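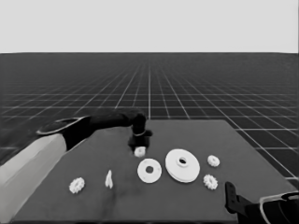

Skallo opens collection of simulated assembly examples for two-arm robots

Wurnby, 21st July – Skallo, a developer of software for small-parts assembly, today announced the start of Bostent, a project which will gather examples of gear handling for a learning system. All the examples are made in simulation, with two robot arms working at one table.

The task in the first part of the project is simple to explain and difficult to learn. White gears, a pulley and other small parts lie on a gray table, and the arms must pick them up and bring them together in the correct order. An operator guides both arms from a desk. The system records the movement of every joint together with the views from the simulated cameras, and each complete recording becomes one example.

Skallo plans to record 40 hours of such work with 3 operators. The starting positions of the parts are changed before each recording, so that the learning system does not learn one layout by heart. Recordings in which a part was dropped and picked up again are also kept, and they receive a separate label.

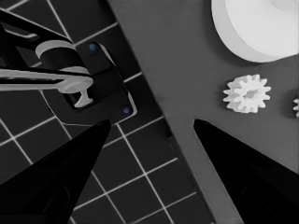

View between the gripper fingers in the Bostent simulation, with a small spur gear on the gray surface.

"We had many good examples of the full table, but too few of the last centimeters before the fingers close," the company said. "In this project the close view is recorded from the first second. It makes the files larger, and we accept this."

The simulation was prepared together with Sadowski, an engineering office which drew the gears and the other parts. A first trial in January produced 52 recordings. After this trial the operators asked for slower movement near the table, and the control desk was changed accordingly.

The collection will be released in 2 parts. The first part contains single pick-up movements, the second contains full assemblies – both with the labels and a short guide for users. Research groups and schools may request access through the Skallo office in Wurnby.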